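Protokoll der Besprechung »Material und Lager«, Primdale Malerwerkstatt
Datum: 2023-12-31
Ort: Aufenthaltsraum neben dem Lager
Anwesend: Lager, Werkstatt, Büro, beide Baustellenleitungen
Entschuldigt: Fuhrpark
Beginn mit Verspätung, die Inventurlisten wurden noch kopiert.

## 1. Protokoll der letzten Besprechung

Das Protokoll vom Oktober wurde ohne Änderungen angenommen. Offen waren daraus noch drei Punkte:

- Leiterhaken an der Rückwand: erledigt, alle Leitern hängen.
- Beschriftung der Farbschränke: zur Hälfte erledigt. Der Schrank mit den Lacken fehlt noch, dort soll zuerst aussortiert werden.
- Schloss am Rolltor: Angebot liegt vor, siehe Punkt 7.

## 2. Inventur

Die Werkstatt hat die Zählung am Vormittag abgeschlossen. Die Listen liegen im Büro und werden dort in die Tabelle übertragen. Bei den Pinseln und Walzen stimmt der Bestand mit der Tabelle überein. Abweichungen gibt es bei Malerfolie, Schleifpapier und Kreppband.

Malerfolie: In der Tabelle stehen mehr Rollen als im Regal. Die Baustellenleitung Skokow gibt an, dass angebrochene Rollen dort im Container liegen und nie zurückgebucht wurden. Sie werden bei der nächsten Fahrt mitgenommen. Bis dahin bleibt der Posten in der Tabelle gelb markiert.

Schleifpapier: Die Körnungen sind durcheinander. Ein Teil der Bögen liegt ohne Verpackung im Fach und wurde bei der Zählung nach Gefühl zugeordnet. Die Werkstatt sortiert das Fach neu und meldet die Zahlen nach.

Kreppband: Im Oktober waren 222 Rollen im Bestand, jetzt sind es 178. Laut Ausgabeheft hätten es mehr sein müssen. Das Lager weist darauf hin, dass im Heft oft nur »Krepp« steht, ohne Menge und ohne Baustelle. Einzelne Rollen werden außerdem im Vorbeigehen eingesteckt und gar nicht eingetragen. Eine genaue Aufklärung ist im Nachhinein nicht möglich. Der gezählte Bestand wird als neuer Stand übernommen.

## 3. Kreppband: Lagerung und Ausgabe

Die Baustellenleitung Morkbridge berichtet von Rollen mit beschädigten Kanten. Das Band reißt dort beim Abrollen schräg ein, und die Farbkante muss nachgearbeitet werden. Betroffen waren Rollen aus dem offenen Karton unter der Werkbank. Sie standen hochkant zwischen Spachteln und Rührstäben.

Diskutiert wurden drei Möglichkeiten:

1. Rollen auf Stangen an der Wand. Spart Platz, aber die Stangen müssten erst gebaut werden, und beim Abnehmen der hinteren Rolle muss alles herunter.
2. Rollen in den Lieferkartons lassen. Gut gegen Staub. Der Inhalt ist schlecht zu sehen, angebrochene Kartons werden gern als Ablage benutzt.
3. Rollen flach auslegen und in Wannen ausgeben. Braucht etwas Fläche, dafür sieht man sofort, was fehlt.

Die Mehrheit war für die dritte Möglichkeit. Die Baustellenleitung Skokow hätte die Stangen bevorzugt, trägt den Beschluss aber mit.

**Beschluss:** Kreppband wird für die Ausgabe flach in Reihen gelegt und in Kunststoffwannen gepackt. Eine Packeinheit sind acht Rollen. Der Karton unter der Werkbank wird aufgelöst, beschädigte Rollen gehen in die Werkstatt und werden dort zum Abkleben von Probeplatten verbraucht.

Zur Packweise wurde festgehalten: vor dem Einpacken liegen die acht Rollen in zwei Reihen zu je vier auf dem Tisch, die Wanne steht griffbereit dabei. Gepackt wird erst, wenn beide Reihen vollständig sind. Jede Wanne hat nur eine Bandsorte. Die cremefarbenen Rollen und das blaue Band für außen werden also nicht mehr gemischt ausgegeben. In das Heft kommt künftig die Zahl der Wannen, dazu Baustelle und Kürzel. Einzelrollen dürfen weiterhin geholt werden, aber nur aus der Wanne am Eingang und nur mit Eintrag. 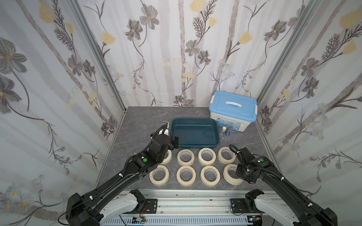 ## 4. Wannen und Behälter

Für die neue Ausgabe werden mehr Wannen gebraucht, als derzeit frei sind. Ein Teil der vorhandenen Wannen wird auf den Baustellen zum Auswaschen von Walzen benutzt und kommt mit eingetrockneter Farbe zurück. Für Kreppband sind sie dann nicht mehr zu gebrauchen, die Reste kleben an den Rollen.

Das Lager schlägt vor, nach Farbe zu trennen: Dunkel petrolfarbene Wannen nur für sauberes Material, schwarze Eimer und Wannen für alles Nasse. Der Vorschlag wurde angenommen. Saubere Wannen stehen im Regal rechts, nasse unter dem Waschbecken. Eine Beschriftung ist vorerst nicht vorgesehen.

Das Büro bestellt 18 Wannen in der dunklen Farbe nach. Deckel werden nicht mitbestellt. Die Baustellenleitung Morkbridge hatte danach gefragt, im Transporter sei es staubig. Man einigte sich darauf, die Wannen beim Transport mit einem Stück Folie abzudecken und im Frühjahr noch einmal darüber zu sprechen.

## 5. Tapeten

Blumentapeten sind wieder stärker gefragt, vor allem große Blüten auf hellem Grund. Im Musterregal fehlen davon mehrere Bögen, und bei anderen ist die Rückseite nicht beschriftet. Das Büro kann dann auf Nachfrage weder Rapport noch Bestellnummer nennen.

Die Reihe Achari bleibt im Programm. Aus Skokow liegt eine Anfrage für ein Treppenhaus mit anschließendem Flur vor. Der Kunde möchte ein durchgehendes Muster über die Ecken. Die Baustellenleitung rechnet mit viel Verschnitt und will vor dem Angebot noch einmal messen. Das Büro schickt bis dahin nur einen Zwischenbescheid.

Für die Beratung wurde vorgeschlagen, große Muster nicht mehr als einzelnen Bogen zu zeigen. An einer einzigen Fläche ist schlecht zu erkennen, wie unruhig ein Raum damit wird. Wenn dasselbe Muster auf der Rückwand und beiden Seiten sitzt, können Kunden das besser beurteilen. Die Werkstatt hält das für machbar, möchte dafür aber nur Restrollen verwenden. Der Vorschlag wurde ohne Abstimmung aufgenommen. Reste unter einer halben Rolle werden ab sofort aufgehoben und mit Musternamen versehen. Kleinere Stücke kommen wie bisher weg.

Zum Kleister gab es nur eine kurze Anmerkung: Angebrochene Pakete bitte zuklammern. Im Fach über dem Waschbecken waren zwei Pakete verklumpt.

## 6. Arbeitstische und Ordnung

Die Werkstatt bittet erneut darum, Packtisch und Zuschneidetisch getrennt zu halten. Auf dem Zuschneidetisch lagen in den letzten Wochen mehrfach Bandrollen und Werkzeug unter den Tapetenbahnen. Eine Bahn hat dabei einen Knick bekommen und musste ersetzt werden.

Vereinbart wurde:

- Auf dem Zuschneidetisch liegen nur Tapete, Schiene, Messer und Bleistift.
- Gepackt wird auf einer glatten Tischplatte. Klebereste werden gleich mit dem Schaber entfernt.
- Leere Pappkerne kommen in den Sack neben der Tür und bleiben nicht auf dem Tisch liegen.
- Offene Klingen gehören in die Dose. Das gilt auch für die Mittagspause.

Die Frage, ob der Boden vor dem Zuschneidetisch eine Matte bekommt, wurde vertagt. Es gab Bedenken wegen der Stolperkante – die Matte müsste quer über den Weg zum Rolltor liegen. Das Lager fragt nach einem Modell mit flachem Rand.

## 7. Ausgaben

Für das erste Quartal stehen 3.000 Euro für Verbrauchsmaterial und Lagerausstattung zur Verfügung. Daraus werden die Wannen, Malerfolie und Schleifpapier bezahlt. Kreppband wird zunächst nicht nachbestellt, der Bestand reicht nach Einschätzung des Lagers bis zum Beginn der Außenarbeiten. Blaues Band wird im Februar geprüft.

Das Schloss am Rolltor läuft über einen anderen Posten. Das Angebot erschien allen zu hoch. Das Büro holt ein zweites ein und fragt dabei gleich nach, ob der alte Zylinder weiterverwendet werden kann.

Neue Tapetenmusterbücher kosten nichts, müssen aber zurückgegeben werden, wenn sie beschädigt oder veraltet sind. Zwei alte Bücher stehen noch auf dem Schrank im Aufenthaltsraum. Sie gehen mit der nächsten Lieferung zurück.

## 8. Verschiedenes

Die Heizung im Lager wird über den Jahreswechsel nicht ganz abgestellt, die Dispersionsfarben vertragen keinen Frost. Kanister bitte trotzdem nicht direkt an die Außenwand stellen.

Der Schlüssel für den Container in Skokow fehlt am Brett. Wer ihn hat, hängt ihn bitte zurück.

Auf der Baustelle Morkbridge wird vor Beginn der Decke im Obergeschoss Abdeckvlies gebraucht. Das Lager legt es zur Abholung bereit, zusammen mit den ersten gepackten Wannen.

## Offene Aufgaben

| Aufgabe | Zuständig | Stand |
|---|---|---|
| Inventurlisten in die Tabelle übertragen | Büro | begonnen |
| Schleifpapier neu sortieren und nachmelden | Werkstatt | offen |
| Folienrollen aus Skokow zurückholen | Baustellenleitung Skokow | offen |
| Karton unter der Werkbank auflösen | Lager | offen |
| Wannen bestellen | Büro | offen |
| Ausgabeheft mit neuen Spalten anlegen | Lager | offen |
| Musterbögen Tapete beschriften | Büro, Werkstatt | offen |
| Lackschrank aussortieren | Werkstatt | begonnen |
| Zweites Angebot Rolltorschloss | Büro | offen |
| Matte mit flachem Rand anfragen | Lager | offen |

Der Termin der nächsten Besprechung wird am Brett ausgehängt. Ergänzungen zum Protokoll bitte schriftlich an das Büro.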